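Lornora Camera Library: progress report to the Hijazi Fund
January 17, 2025
Prepared by Mitiku Ejigu

Where we are

The short version is that the library is open, the cameras are going out, and most of them are coming back. The longer version follows, as your grant letter asks for one.

You gave us £2,000 to put old film cameras into working order and lend them to people who would otherwise learn photography on a telephone. When I wrote the application I said we would be lending by the end of the summer. I did not say which end of the summer, and I am grateful that your office has not pressed the point. Lending began in the autumn.

Repairs

Donated cameras arrive in one of two states: "worked when I put it away" and "belonged to my father". The first kind is usually worse. Light seals turn to black treacle in a drawer, and a battery left in since the last royal wedding but one will eat its way through the contacts and start on the wiring. Seals we can do ourselves with a sheet of foam, a scalpel and a good deal of bad language. Shutters go to the Bokar workshop, who charge us a fair price and return everything with a note about what we did wrong before we gave up and sent it.

Three of the SLRs came back from Bokar with slow speeds that are slow in the right way. One rangefinder remains stubborn. Its focusing patch is so faint that members have been advised to use it at small apertures and hope. I have marked it in the catalogue as "suitable for landscapes".

The medium format body promised in the application is still in pieces. A spring is missing, and the only replacement we have been offered is attached to another camera, whose owner would like more for it than we have left. I would rather tell you now than have you read about it in March.

Lending

Loans run for two weeks, which we chose because it is long enough to finish a film and short enough that people remember they have the camera. The first half of that has proved optimistic. Most borrowers return with ten frames unused and a feeling that film is too precious to waste on anything they happen to be looking at. We now tell new members to spend the first roll on their kitchen and get it over with.

We supply each borrower with one roll of black and white and a single printed page of instructions. The page used to be four. The original is available to anyone who wants to know my views on reciprocity failure, and so far the demand has been manageable.

Losses: one lens cap, one strap, one eyecup. A lens was reported missing and then found on the camera.

Darkroom

The room at Citer House is dark, eventually. Our first blackout blind let in a stripe of daylight that gave every print a pale band down the left side, and for a month the group regarded this as a style. The second blind fits. Ventilation is adequate for two people printing at once, and the session sheet has been altered to match, as three people and a tray of fixer made for a short evening.

The enlarger is sound. Its timer runs about a second long, so we subtract.

Money

Most of the grant has gone on shutter repairs, as planned. Film cost more than I budgeted, for the reason that film costs more every time one looks. I have moved the sum set aside for a printed catalogue across to cover it, with your office's agreement, and the catalogue is now a ring binder. The remainder is being held for chemicals and for the spring, should its owner soften.

What happens next

Members' prints go up in the Citer House corridor in March. We have the wall, the clips and a promise of frames. The hanging order is under discussion and may outlast the exhibition. You would be very welcome at the opening, where there will be tea, and where I shall try to keep people away from the rangefinder.

A full statement of spending will follow with the final report.
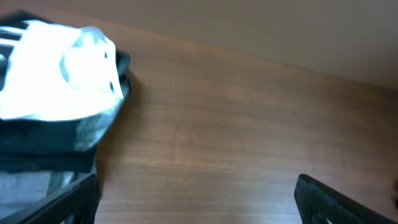

Reddish-brown wood surface, with black gripper fingers in the foreground.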